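Visit to the Kasteron Works, Girkska

The delegation was received in February by Guoqing Lu, head of the shape block section. The works covers 2,435 square meters and supplies almost 300 nursery schools - most of them in the district.

Members first toured the finishing room and the packing hall, then asked about color matching between batches.
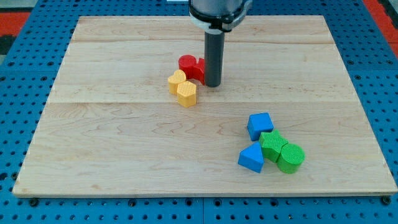

Sorting by color and form was the last subject of the visit. Ms. Qianru Su explained how sets are checked before boxing. On the pale wooden board, a yellow heart stood against a yellow hexagonal block, with a red cylinder close by. The delegation left at noon.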